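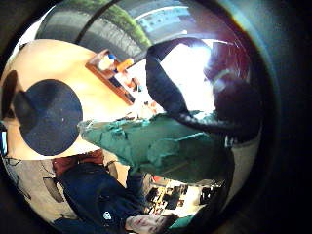
The Drultitz Ferry – is it worth finishing? (spoilers up to chapter 16)

hkwok_reads
I'm on page 123 and so far a girl with no parents has been told she is special by a man with a limp. I have read this book before under several other titles. Does it pick up, or should I go back to my library stack and pretend we never met?

pageturnip
It picks up at chapter 16, when they get to the salt town. Before that it's mostly walking. I like walking in a book, but I accept that I'm in a minority of one.

Remzi Özkan
I'll defend the walking. Everything you need for the ending is in those chapters, including the business with the ferry bell, which half the reviews call a plot hole. It's explained on the second night at the inn. People skim the inn.

mossgrave
I didn't skim the inn. I read the inn twice, the second time in anger. The innkeeper says the bell "rings for those who owe" and then Flerkano rings it when he owes nothing to anyone. That's a plot hole with a nice sentence parked on top of it.

Remzi Özkan
He owes Birix for the boots!

mossgrave
The boots were a gift.

Remzi Özkan
She says they were a gift. Look at what she asks him for three chapters later and tell me again.

pageturnip
Oh no, the boots. We did the boots in February and two people left the forum.

hkwok_reads
I have learned more about footwear than I planned to, thank you. Can I ask about Birix though? She's introduced as the cleverest thief on the coast and so far she's been caught stealing a pie.

mossgrave
She gets caught again. It's a different pie.

gullandanchor
I'm going to be the grump here. The whole memory plot only works if the girl never asks a direct question. She spends the entire book with people who know who she is, and she asks them about the weather. My twelve-year-old gave up and went back to comics, and I couldn't come up with an argument against it.

Remzi Özkan
She does ask, at the lighthouse, and she gets an answer. She just doesn't believe it. I thought that was the best scene in the book.

gullandanchor
One question in a book that long. Generous of her.

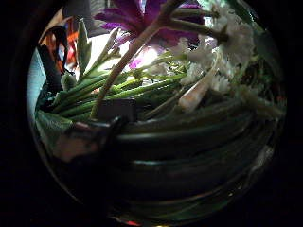
Which edition are you all reading?

hkwok_reads
Separate thing, posting at 11 pm so forgive me. My copy is the Güler paperback and the chapters don't seem to match what you're describing. My inn only has one night.

pageturnip
The Güler one is cut. The full hardcover runs to 786 pages and the paperback lost the map, the second night at the inn, and all of the aunt.

hkwok_reads
There's an aunt?

pageturnip
There was an aunt.

mossgrave
Wait. So for anyone with the paperback the bell is a plot hole. I'd like that entered in the record.

Remzi Özkan
Fine, entered. But you said you read the inn twice – so which copy do you have?

mossgrave
The hardcover. I still say the boots were a gift.

hkwok_reads
Okay, I've put a hold on the hardcover. I'm number 30 in line, so see you all next year. Hafiz Kwok, if anyone here works at the library and feels like moving me up.

gullandanchor
You can have mine. I'll even pay the postage.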